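3. What we bought, and what we wish we had budgeted for

3.1 Starting from the bench, with the catalog closed

When we got the go-ahead to automate part of our tube handling at Julcombe, my first move was the same one I suspect most people make: I opened a catalog and started drooling over arms. Big mistake (a fun one, though!). Arms are easy to compare on paper. They have reach, payload and a price, and you can put all of that in a spreadsheet in an afternoon. What we could not put in a spreadsheet was how much of our money would go to everything sitting next to the arm.

So we went back and wrote down the job first. We wanted to pick up an open glass tube from a rack, move it, and set it down again without spilling, over and over, on a table that people also use. I then priced every piece that touched that job, down to the cables. The arm came out as a much smaller slice than I had guessed, and the planning sheet we ended up with (we call it the Dravar sheet, after the project) has 40 lines, only 3 of which are about the arm itself.

3.2 Racks, tubes and dishes as a budget line

I want to spend a little time on the rack, because it changed our numbers more than any other part. Our first plan called for machined metal racks with a tight fit around each tube. They are lovely, and they also cost real money once you need a few spares. Before ordering, we asked whether the arm could live with the kind of plain wooden rack we already had in the cupboard. If the gripper could cope with a bit of slop in the holes, we could push the metal racks to next year and spend the difference on spare fingers and a second camera module.

We settled the question on a small enclosed table, with colored liquids in the tubes so that we could tell them apart at a glance and follow the levels. Figure 4 gives a good idea of how little room the fingers get next to a tube at the end of the row.
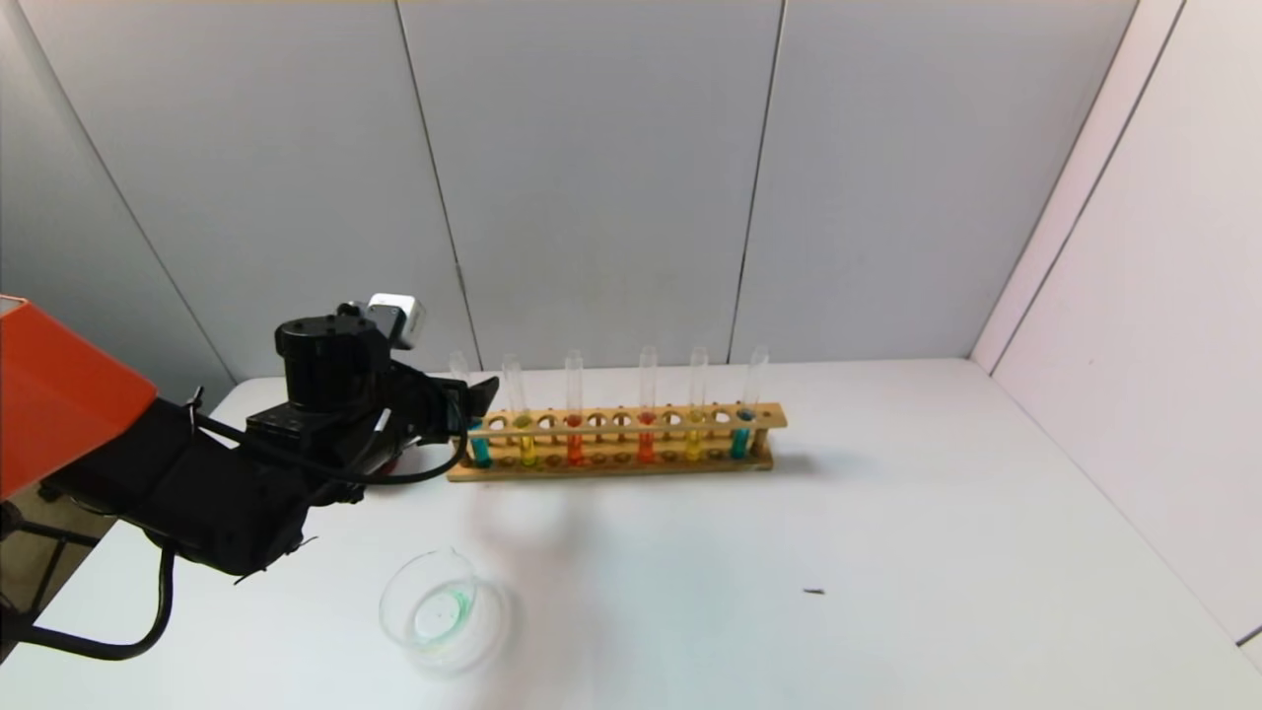 Figure 4. Gripper at the left end of the wooden rack, next to the first of six partly filled tubes. A shallow glass dish is on the table in front.

Two purchasing decisions came out of this setup. The first was about finger shape. Wide fingers are sturdy and cheap to replace, but tubes in neighboring holes are close together, and every bit of finger thickness has to fit somewhere. We could either buy slimmer fingers or leave gaps between tubes, and leaving gaps costs nothing except rack space. For the pilot we took the free option. Anyone who has to fill every hole should price the slim fingers from day one and order extras, which we did not do and regretted by February.

The second was about the camera. A camera mounted up by the wrist moves with the arm, so you save on stands and brackets, but clear glass on a white table is hard on any camera. I had set aside nothing for backgrounds or lighting. A dark mat would have been a tiny purchase, and it belongs on the sheet anyway, along with a lamp you can dim.

3.3 The boring lines

Cables deserve a line of their own. Ours need enough slack for the wrist to turn and not so much that they sweep across the tabletop, and we went through several lengths before we were happy. Cleaning supplies deserve one too. So do broken tubes. We put in for 12 replacements per month, which felt gloomy at the time and turned out to be a pretty comfortable number.

The line I fought hardest for was staff time. We compared two suppliers, Cesonora and Maksymiv, and their quotes were close enough that I could have picked either with my eyes shut. The gap was in setup. One quote included training at our bench and the other left it to us, and once we counted our own hours the cheaper quote stopped being cheaper. Over the full pilot we logged 1086 tube moves, and I would say a good part of the early ones were really us learning how to teach the thing where a rack begins and ends.

If I were filling in the sheet again, I would hold back a bigger reserve for the second quarter and order nothing custom until the pilot table had been running for a while. We still have a box of brackets from the first order that fit nothing we own.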